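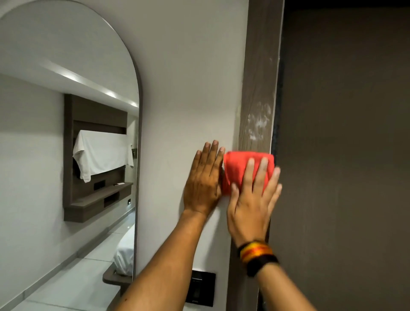

Arched mirror on a pale grey wall, with scuffs on the door frame to the right.

Cleaning the mirror and woodwork in a spare room

A tall mirror shows two rooms' worth of mess. Streaks on the glass get noticed first, then whatever is reflected behind you, then the marks on the door frame beside it. I do all three in one go, in this order.

Start with the woodwork. Chalky white marks on a grey-brown wood-grain finish can be plaster dust, dried cleaner, or wear in the finish itself, and you won't know which until you've tested a patch. Wipe a small spot low down with a barely damp microfibre cloth and let it dry. If the mark has gone, do the rest the same way, following the grain. If it comes back as a haze, add a drop of dish soap to a litre of warm water, wipe again, rinse the cloth and go over it once more.

Marks that stay put after that are probably in the surface. Leave the scouring pads in the cupboard. A wax filler stick close to the colour will hide small patches. I bought mine at the Primport hardware store, in a shade called Bevan, and it was a touch dark until I buffed it. Try it on the inside edge of the frame first.

Next, dust. Anything with a flat top collects it: wall-mounted TV units, floating shelves, bedside ledges. Work from the top down and finish with the open cubbies, where a dry paintbrush gets into the back corners better than a cloth. Keep sprays away from switches and sockets. Put the liquid on the cloth, never on the wall.

If you cover a wall unit with a sheet while a room is not in use, use a clean cotton one and shake it outside before it goes back up. Fold it inward as you take it down - otherwise the dust lands on the bed.

Now the mirror. Mix 2 tablespoons of white vinegar into 2 cups of water. Dampen one cloth and keep a second one dry. Start at the top of the arch, work down in overlapping strokes, and dry each section before moving on. Go lightly along the edge of a thin frame. Liquid that gets behind the glass can turn the backing black, and there is no fixing that at home.

Check the glass from the side with the ceiling lights on. Strip lighting in a cove shows up smears you would miss in daylight.

Floor last. Light grey tile hides dust but the grout doesn't. Vacuum, mop with plain warm water, and use an old toothbrush and baking soda paste on any dark lines.

Lowri Pugh wrote in to say she uses old flannelette pyjamas in place of microfibre for the drying cloth. I've tried it and it works, once they've been washed without fabric softener.

Updated Jul 20, 2026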